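Home | Courses | Admissions | Staff pages | Newsletter | Contact

Changes to assessed coursework submission at Mulska College

Applies to all first-year and second-year diploma students from the start of the May assessment period.
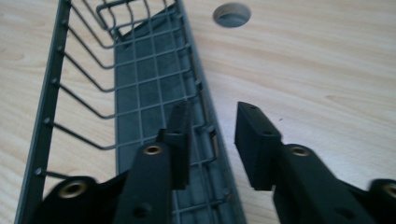 One reply to the draft rules, from a reader on the Tundon campus, asked whether the word limit would now include tables, as the old handbook gave two different answers. It does not. Text inside tables, captions and reference lists is excluded from the count. Footnotes are included. The revised handbook states this once, in section 4, and the conflicting line in the appendix has been removed.

The limit for a standard coursework unit is 1000 words. Work over the limit is marked up to the limit and no further. There is no separate penalty for length. Units with a different limit are listed on the Plokus portal under the unit code, and the figure given there takes priority over anything printed on a module sheet.

Submission

All written work is submitted through Plokus. Paper copies will no longer be accepted at the Tundon office, with the exception of drawing folders and bound laboratory books, which still go to the counter before 16:00 on the day they are due. Electronic submissions close at 17:00. The portal records the time at which the upload finishes. Students sending large files should allow for this.

Accepted formats are PDF and plain word-processor files. Spreadsheets may be attached as supporting material but are not marked on their own. The file name should consist of the candidate number and the unit code, separated by a hyphen. Names should not appear in the file name or on the first page.

Extensions

Requests for an extension are made on the form in the student area of the portal and must be sent before the deadline. The usual extension is five working days. A second extension for the same piece of work needs the agreement of the course leader and is recorded on the student's file. Computer faults at home are not normally accepted as grounds. A fault in Plokus itself is, and in that case the deadline is moved for the whole group.

Marking and return

Marks are released together for each unit once the second marker has finished. Written comments appear beside the mark. Students who want to discuss a mark should book a slot with the unit tutor within ten working days of release. Appeals follow the existing procedure and the form has not changed.

Study space

Room 103 in the Macaraeg building is open for supervised study throughout the assessment period. It has 16 desks with power sockets. Places cannot be reserved. The printer in the corridor takes campus cards only, and credit has to be added at the library desk.

The full handbook can be downloaded from the Admissions and Records page. Printed copies are held at both libraries for reference.

Recent items
Macaraeg building: revised opening hours
Resit fees and how to pay them
Plokus portal: changing your password
Travel passes for Tundon students
Library loans over the summer break

Contact the Records Office | © Mulska College | Back to top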